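Notes de l'intervenante, Keabetswe Steyn. Présentation de la série « Bukthorpe » aux diffuseurs.

Rappeler le format : comédie, six épisodes, tournage en juillet.
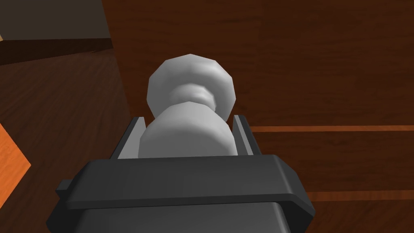 Le personnage principal, veuf, tient une auto-école rachetée à perte. Préciser que 321 candidatures ont été reçues pour les rôles secondaires.
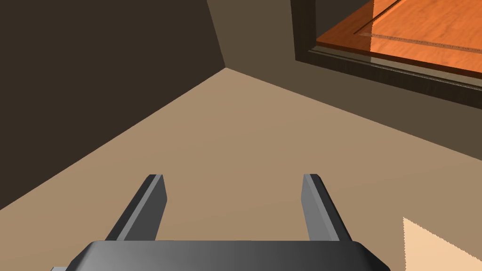 Corrigan objecte que le deuxième épisode tarde à installer la belle-sœur. Répondre que la scène du dîner sera avancée.

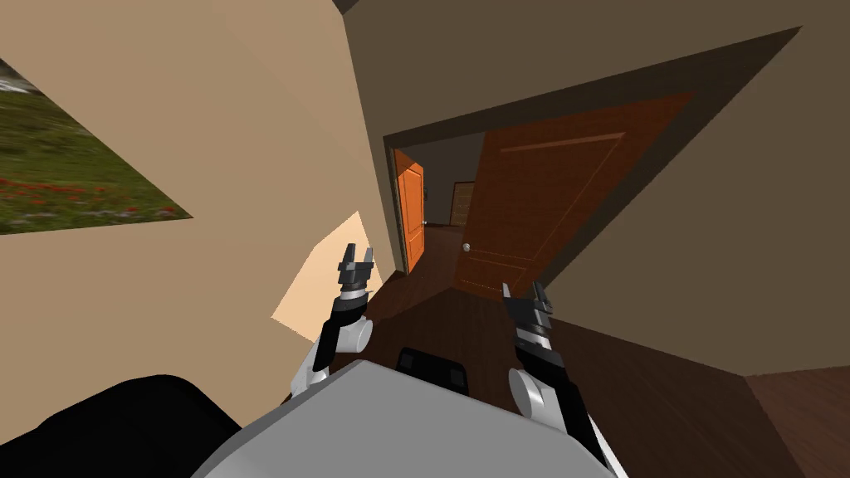
Le décor du pavillon demeure unique pour toute la saison. Le ton retenu est sobre : mur beige, porte à l'encadrement brun foncé, tableau de prairie à petites fleurs rouges.
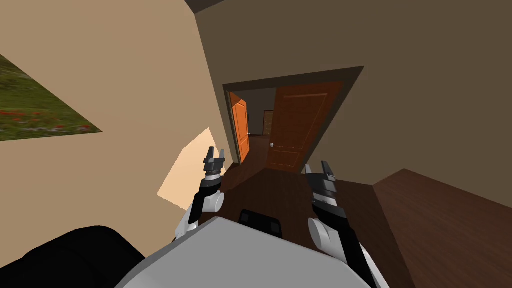

Selon Nokari, la fin reste trop conciliante pour une case de deuxième partie de soirée. Prendre note, puis passer au budget.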